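Mererid Morris
14/07/2026

Right, a thread, as three of you have sent me the same clip of a robot folding a towel and asked if I'm worried about my job. I run the packing side of a small mail-order warehouse. I am not worried about my job.

First thing I do with any of these clips is look for the little "6x" in the corner. It's nearly always there. Played at normal speed you could make a pot of tea, drink it and wash the cup before that towel is done. By hand, mind, because the robot is busy.

Second thing: where did the towel come from? In the clip it's already on the table, flat, on its own. My towels are in a heap on the landing with a sock inside them. The heap is the job. Folding is the bit you do while watching telly.

Hywel Powell (our ops manager, loves a gadget) says I'm being unfair and that they only need to get a bit better each year. Maybe. He said the same about the label printer.

To be fair to him, I have been to look. Hywel and I spent a day in June with a firm called Semwood who want to sell us an arm for sorting returns. Nice people. Good biscuits. I asked a lot of questions and got proper answers to a fair few of them.

Their best number was 194 out of 200. That's how many times the arm picked up a part and put it in the correct tray. Hywel wrote it down and underlined it.

I wrote down the other 6. Somebody has to notice each one, walk over, sort it out and set the thing going again. If that's a person standing by all day then you've hired a person to watch a machine do what the person could be doing.
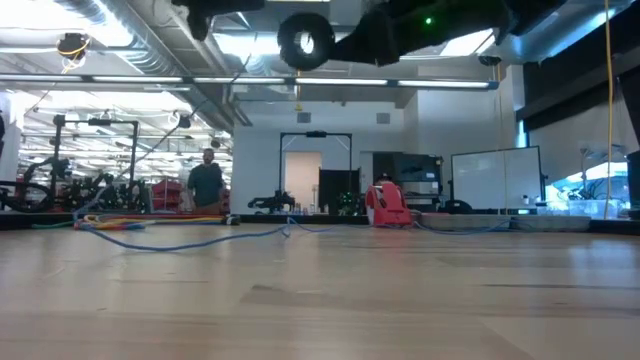

And those 200 goes were all with the same part. I asked what happens with a cardigan in a torn bag with the returns note stuck to the sleeve. Long pause. "We'd want to look at that." I bet you would.

Our returns bench on a Monday morning: cardigans, a lamp with no shade, two shoes from different orders, a box somebody has taped shut with what must be a whole roll. Cadi Price gets through that lot with the radio on. She can tell from the weight if there's something missing. I wouldn't know how to write that down for a machine and neither would she.

Someone's replied asking about the robot hoover. Yes, I have one. It's called Lewis. It does the kitchen floor very well once I've picked up the chairs, the dog bowl, the mat and the dog's opinions of the mat. Then I empty it and cut the hair off the brush with nail scissors. I do like Lewis. I wouldn't say Lewis has taken over a chore so much as swapped me one for another.

The dishwasher, though. Best machine in the house and it hasn't got any arms. Same with the washing machine. They work because we changed the job to suit the box. Nobody built a steel hand to scrub a shirt. I'd take that argument seriously if anybody trying to sell me an arm would make it.

Ynyr Gronow asks what would change my mind. Fair question. I'd want a full shift on our own stock, on our own bench, at normal speed, and a count of how often anyone had to step in. Also who pays when it drops the lamp.

Also price. I was given one for the arm, and a different one once you add the fitting, the guarding, the yearly support and the "training days". I'm not posting either, but the second made Hywel put his biscuit down.

Lowri Price says her place has the Skirar machine that tapes boxes and it's been grand. I believe her! Boxes the same size, all day, in a line. We'd have one tomorrow if our boxes were the same size. They are not, and that's my fault for buying the cheap mixed pallets.

So can they do the chores yet? Some of the shop-floor ones, if the things are all alike and somebody's laid them out tidily beforehand. Round the house, floors, near enough. The landing heap, no.

Semwood have offered us a trial in September. I've said yes, on condition Cadi picks the items. She's already keeping a box of horrible ones under the bench. I'll post the count at the end of it, whichever way it goes, and Hywel can underline what he likes.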